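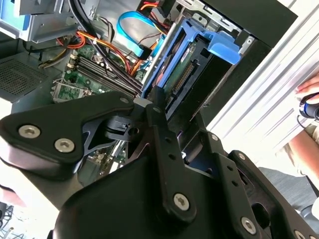 Gripper at the blue drive caddy, tower open, operator at right.

Ticket: Cell 2, drive removal, Okville refurbishing floor
Opened by: Brahim El-Sayed
Opened: 26 March 2026
Status: Open, waiting on Pustum

Problem
The arm goes in for the hard drive and stops at the caddy with a "path blocked" fault. It doesn't happen on every tower. Out of the last batch of 200 we had 8 stops, all of them on the model with the blue caddies. The gray-caddy towers from Haugland run fine.

What we tried
Restarted the cell controller. No change.
Re-taught the approach point. Got through one pallet, then the fault came back.
Moved the loose data cable out of the way by hand before starting the cycle. No fault on the next 3 towers.

Notes from the floor
The old work instruction had one person pull the drive and tuck the cables in the same motion. When the arm took over the pull, cable tucking got dropped from the sheet. People on second shift have been doing it anyway, and the time isn't logged anywhere, so their count looks slow next to first shift. Please don't use the December rates for these towers until this is sorted out.

Two people have also asked if they can have a hand in the case while the arm is paused at the caddy. Answer for now is no. Use the hold button and wait for the green light on the post.

Reply from Pustum support
Please send the fault log and the cable position for each stop. We can add a wait step before the approach so the operator can clear cables and confirm. It will add time to each cycle.

Update, Brahim
Logs sent. We want the wait step, but only for the blue-caddy model. Cable tucking goes back on the sheet as its own line, with time against it. Brustgate has the same cell and should get the same change once we have run it here for a full shift.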